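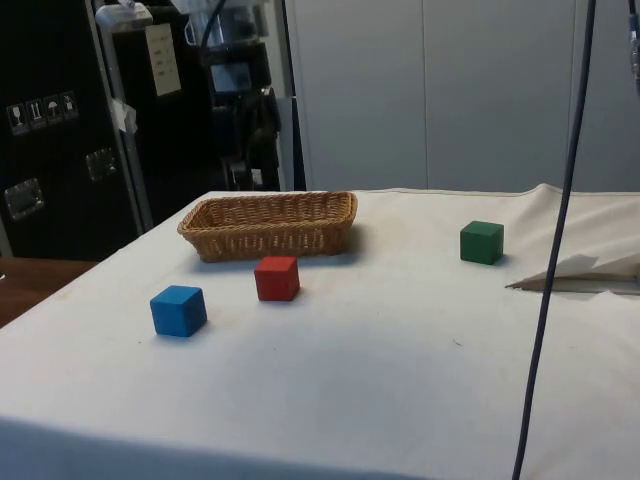
Basket, blocks and the cloth they're going on

Sorting table for 2s and 3s – basket ok? and how do I clean a block

marlo_k
Posts: 62
Setting up a color sorting spot for my home daycare, opening the new room in February. Got the wicker basket secondhand, it's a bread basket basically. Blocks are red, blue, green. Off-white cloth underneath. Kids take blocks out, put blocks back, say the color, that's the whole activity.

Questions, quick because nap time is almost over:
– is wicker a bad idea w/ toddlers
– red block has a mark on it I want gone
– cloth has specks and smudges, do I bother or just buy another

Thanks in advance, sorry for typing, one hand

pinecone_ann
Posts: 1811
Wicker is fine. Had the same kind for years. Run your hand over the whole rim and the inside, anything that snags gets snipped or sanded. Check it again every month or so, they do start to shed at the corners.

Shallow is good btw. They can see in and don't have to tip it.

Tdubs
Posts: 204
Going to disagree. Wicker goes in mouths. You can't sanitize it, crumbs live in the weave forever. Get a Stedon bin, the low clear one, goes in the dishwasher and you're done. I tossed all my baskets after one winter of colds and don't miss them.

pinecone_ann
Posts: 1811
Vacuum with the brush end, wipe, dry in the sun. I've never had a licensing visit complain. A clear plastic bin on a table looks like a shipping dept

Tdubs
Posts: 204
Kids don't care what it looks like lol

marlo_k
Posts: 62
ok so split vote. Keeping the basket for now bc I already have it.

Next thing, layout. 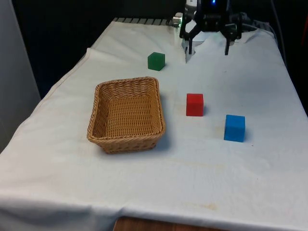
My whole plan was color order, like a path to the basket, so they pick one up, name it, walk it over. I tried the blocks on a slant. Green at the back, then red, then blue up close on the right. Basket stays on the left, turned so the long side runs front to back. Problem is my younger ones can't reach the green one without leaning on the cloth and then everything moves. Would you pull it all forward? Or basket in the middle?

housefull
Posts: 390
Pull it forward. If they have to climb they will climb. Also clip the cloth or skip the cloth. Mine yanked one clean off a table with a full water cup on it

pinecone_ann
Posts: 1811
Agree on the clips. Basket in the middle means they fight over it from both sides, leave it at one end. But I'd keep a bit of distance between blocks, otherwise they grab two at once and the naming part is over.

Tdubs
Posts: 204
Or do it on the floor?? No cloth, no reach problem

marlo_k
Posts: 62
Floor is where the baby is. Hence table

Afroza Biswas
Posts: 4
Hello, new here, I taught preschool for 11 years. May I ask what size the blocks are? For under threes please do the choke tube test before anything else. If it fits in the tube it's not for this age, whatever the seller says. Floor or table doesn't matter until you've checked that.

marlo_k
Posts: 62
yes!! did that first thing, they don't go in the tube, not even close on a corner. Good call tho, should have put it in the first post

Red block, the mark:
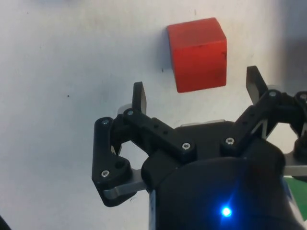 the red one – dark mark over on the right, edges a little worn

Tried a damp cloth and nothing. Is it a dent, or crayon, or what. I can't feel it with a fingernail.

housefull
Posts: 390
Looks like a scuff to me. If you can't feel it then it's on the surface. Pencil eraser first, the white kind. Then a tiny bit of baking soda paste. Don't soak wood, I ruined a whole set of Pons letters in the sink, they swelled up and the paint cracked

Tdubs
Posts: 204
Fine sandpaper, one pass, done. Everyone overthinks this.

pinecone_ann
Posts: 1811
Please do not sand a painted block that's going to get chewed unless you know what's on it. Then you've got bare wood plus paint dust. Secondhand too? Was it?

marlo_k
Posts: 62
Blocks were new, Initz, from the discount shelf, basket was the secondhand thing. Label says water based. Not going to sand though, you guys scared me. Eraser tonight.

Afroza Biswas
Posts: 4
If the eraser doesn't do it I would leave it. Worn corners and a little mark are ok. Children will find that one mark and love it, in my class we had a yellow one with a bite in it that everybody wanted.

Tdubs
Posts: 204
The sandpaper would still be fine but ok

marlo_k
Posts: 62
Ok writing this down as a list so I stop going in circles. Tell me if I missed anyhting

1. Basket: keep. Feel the rim, snip anything sharp, vacuum. If it starts shedding I'll buy Tdubs's bin and he can gloat.

2. Cloth: it's got tan stains all over and a yellowish one down near the lower middle, plus it won't lie flat. Was going to cut it down and use the good part, but there isn't much of a good part. 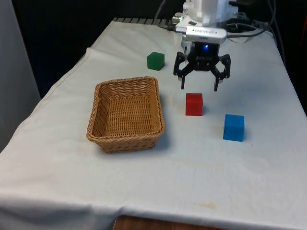 3. New cloth: looking at the Trendbridge wipeable one, roughly the same off-white so the colors still pop. Clips either way. Anyone have it? Does it crease from the packaging and stay creased?

4. Blocks: eraser on the red, wipe the others, no soaking.

5. Layout: everything up front where they can reach, basket stays left, blocks spread out.

housefull
Posts: 390
Have the Trendbridge in gray. Creased for a week, then fine. Hair dryer on the back helps. Don't iron it, ask me how I know

pinecone_ann
Posts: 1811
Oxygen soak on the old one overnight before you give up on it. Yellow is often just old food oil, dish soap on it first and then the soak. Even if it stays stained you've got a paint day cloth.

Tdubs
Posts: 204
gloating in advance

Afroza Biswas
Posts: 4
Looks good to me. I would add a second red, a second blue and a second green later on, when they know the names. Then they can match. Start with one of each.

marlo_k
Posts: 62
Adding that as 6. Dish soap is on the cloth now, soaking it after bedtime. Somebody's up, gotta go – will post how the eraser went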